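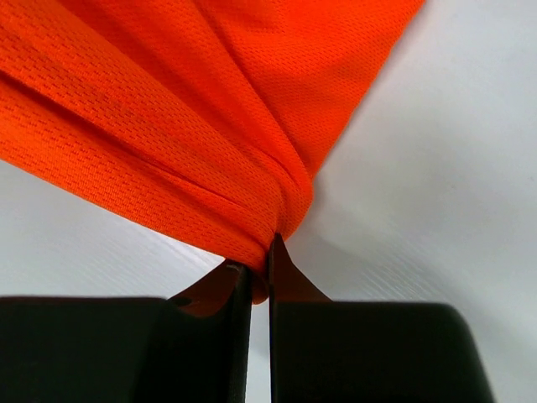 Gripper fingers hold a gathered fold of orange mesh fabric.

Natthorpe laundry sets aside money for second robot arm

The Natthorpe uniform laundry plans to buy a second garment-handling arm from Tresomeck in June. The plant sorts 1,087 team jerseys and work shirts on a busy day, and managers want both arms running before the fall sports season.

The budget also covers 14 spare sets of gripper fingers — the part that wears out first — and a 10-month service plan. Pamateck bid on the job too, but its delivery date was too late.

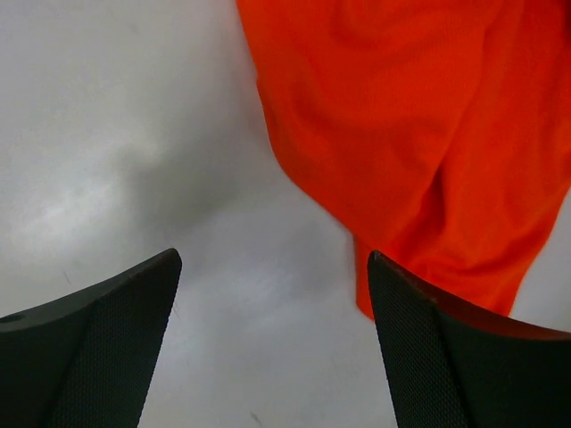
What comes next

Electrical work has to be finished before the order goes in. The plant will keep sorting delicate items by hand.

186 shares | 14 comments

Search this site Go

Contact us | Back to top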